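Ticket 249: left gripper width not recorded in some episodes
Project: Skastis / Station: Dorton
Opened: Sunday, February 18, 2024
Status: waiting for supplier

Problem
We record the task "tube and basket" with two hand-held grippers. In the last batch of 80 episodes, the left gripper width stays at one value from start to end in many files. The right side is fine. The learning team at Flornlow rejected these files, as the policy would learn a hand that never closes.

What I tried
1. Restarted the recorder. No change.
2. Changed the left and right cables at the hub. The fault stayed with the left gripper, so I exclude the hub port.
3. Calibrated again with the Virág tool. It gave 70 good episodes, then the value froze again.
4. Fixed the left cable to the wrist with one more strap. Now it freezes less often, but when I turn the palm up it still happens.

Position where I see it most: 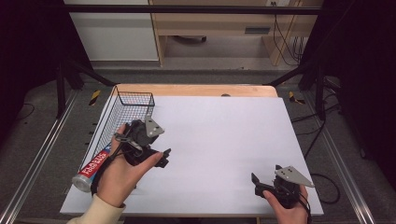 Left gripper over the red tube, palm up, jaws partly open.

Questions for support
Is the connector inside the handle soldered, or can I push it in again myself? I do not want to open the case without your answer.

Until then I check the width curve after every episode and delete the flat ones. Please also confirm if we may send a batch of 50 instead of 80.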